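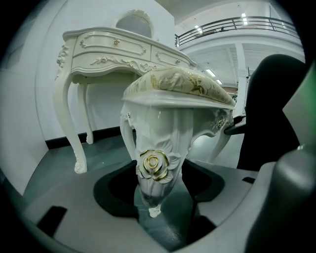 Reupholstering a drop-in or screwed-down seat on a painted French provincial stool, without damaging the frame finish

Posted in Furniture – Upholstery and Finishes

I have a vanity table and matching stool, both glossy white with gold picked out on the carving, and I want to replace the seat fabric. The current cover is cream with a pale gold damask or floral brocade pattern, and the seat is bordered by a thick white molded rim. The legs are carved, with a sculpted rose near the knee of one of them, petals edged in bright gold. The set is sold under the name Skellencombe and came through a shop called Trolberg, which has no parts diagram and no record of how the seat is attached. I would like to know the following before I turn the stool over and start removing hardware. First, is the cushion likely to be a separate board that drops into the rim, or is the fabric stapled directly to the frame? Second, what foam should go back in if the old foam has collapsed? Third, can the gold be touched up at the same time, or will the new paint look wrong next to the old?

I have a hand stapler, a set of screwdrivers and a tack lifter. I do not have a compressor and do not want to buy one for a single stool. Budget is 70 dollars including fabric.

Fang

Check the underside first. On most stools with a raised rim the seat is a separate plywood board, held by four screws driven up through corner blocks. If there is a black dust cover, lift the staples along one side only and look behind it. You do not need to remove the whole thing to find the screws.

If the board is separate, proceed in this order. Mark the front edge of the board in pencil. Remove the screws and keep each with its own hole, because lengths are sometimes mixed and a long screw in the wrong corner will come through the foam. Lift the board out. Pull the old staples, and save the old cover as a pattern. Cut the new fabric with two inches of extra on each side.

Staple the center of each side first, front and back, then left and right. Work outward toward the corners and stop a couple of inches short. Check the pattern from above before doing the corners. A floral brocade shows a crooked grain very clearly, and the motif should be centered on the board and not on the cut piece of fabric.

Before closing up, test the fit. If the new fabric is thicker than the old, the board will bind against the rim and chip the paint when you force it. Trim bulk from the corner folds or go to a lighter fabric.

For foam, use high-density, two inches thick, with a layer of polyester batting over it. Anything softer will bottom out on the board within a year of daily use.

Plamow 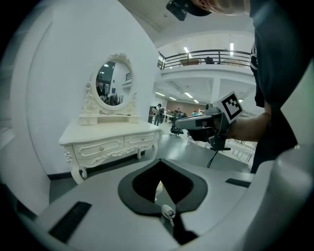 Agree with most of the above. Two additions on the paint, which the first reply left out.

Do not use a metallic marker on the gold. The solvent in some of them softens the white underneath, and the color tends to go brown at the edges. Use a water-based metallic acrylic and a small round brush, and keep the brush nearly dry. Drag it across the raised parts of the carving so that only the high points take color. The recesses should stay white. Try it on the back of a rear leg and look at it in daylight before touching the rose.

Matching is the difficult part. Factory gold on this kind of furniture varies from one part to the next – bright on a flower, much fainter on the scrollwork of a drawer. One jar will not match both. I mix a pale gold with a little white for the drawer fronts and use it straight from the jar for the flowers. Leave it overnight before handling.

If the white itself is chipped, sand the edge of the chip with 400 grit, fill, and touch in with gloss enamel. Sanding with anything coarse leaves scratches that a thin gloss coat will not hide. Wipe off furniture polish residue beforehand or the enamel will crawl.

The knobs should come off before any painting on the drawers. They are normally held by one machine screw from inside.

Cover the rim with low-tack tape before pulling staples. I skipped this on my own stool and put a gouge in the molding with the tack lifter.

Skellencombe owner since November

staple gun works fine, did mine in one evening. Fabric was 40 dollars for more than I needed. I didn't change the foam and it's ok so far. Don't overtighten the screws when you put the seat back, one of my corner blocks split and I had to glue it and wait until Wednesday to finish.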